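I've worked the dish side of the kitchen at Cuvau for six years now, and I still get a kick out of a clean rack coming out of the machine. So when the company told us in August that we'd be getting a two-armed robot for the tableware end of the job, I was the weird one who went home and read about grippers until midnight. My coworkers mostly wanted to know who was getting fewer hours. Fair question, and I'll get to it!

We serve 300 lunches on a normal day, and every one of them comes back to us as a pile. Sorting and stacking is the part that wrecks your wrists. The trial setup comes from an outfit called Asero, and before it goes near the real line it has to learn bowls. One bowl, one table, over and over. I got picked to help with the practice sessions (I may have asked more than once) and I love it way more than I expected to.
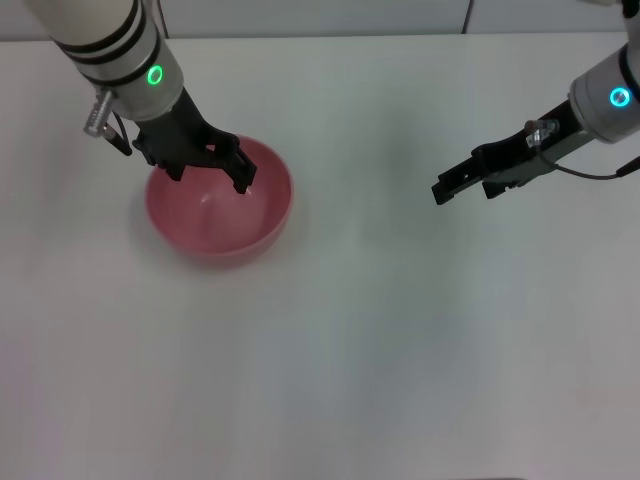

What surprised me is how much of my job I'd never put into words. The Asero people wanted to know where I grab, how hard, which hand goes first, what I do when two bowls stick together. I had no idea! I had to go stand at the sink and watch my own hands. Turns out-of-the-box knowledge like "pinch the rim, don't squeeze" is something they wanted written down, and they did write it down, with my initials next to it in the notes. My mother has heard about the initials several times.

The hours thing. Nobody on our shift has been cut, and we have that in writing through the end of the trial. What has changed is the middle of the day. Two of us now spend 70 minutes after lunch on practice runs, and that used to be scraping time. The scraping didn't go away, so it lands on the others, and there was some grumbling until we started trading off. Now everyone gets a turn at the table if they want one. One guy tried it once and went straight back to the pots -- he says the pots don't need encouragement. 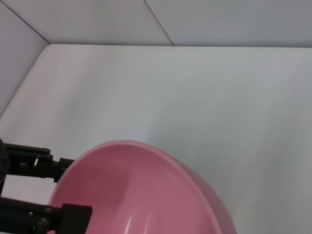 I keep a tally on the back of an old Platar delivery pad. Last week we did 170 tries, and I marked 30 of them as ones I'd call bad if a new hire did them. I'd have been slower to forgive the new hire, I think. You find yourself rooting for it. When a pickup goes well we make a noise like a small soccer crowd, and people come in from the prep room to see what they missed.

The plan is to bring in the stackable soup bowls next, and those are the ones I'm curious about, with the lip that catches on everything. I also want to see what happens to training. If the stacking does get handed over, I'd like the new people to learn the dish machine properly, filters and all, and I've told the manager so.

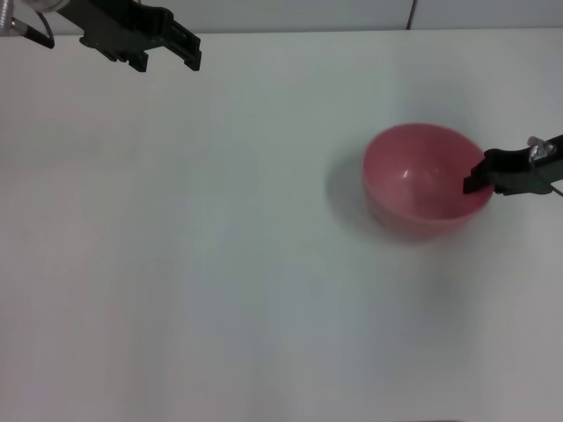
Myklebust commented under my last post that the same kind of change came to their laundry, and that the lifting got easier but the breaks got lonelier, with fewer people standing at the same table. I've been chewing on that one. Our best talk happens over the stacking, elbows in suds, and I don't know where it goes if the stacking goes. I asked on shift, and the favorite idea so far was folding napkins together at two o'clock. We're going to try it. Soup bowls first, though, and I'll post the tally when I have one!

This site uses cookies to remember your settings. OK | Learn more

Contact | © Notes from the Dish Side | Back to top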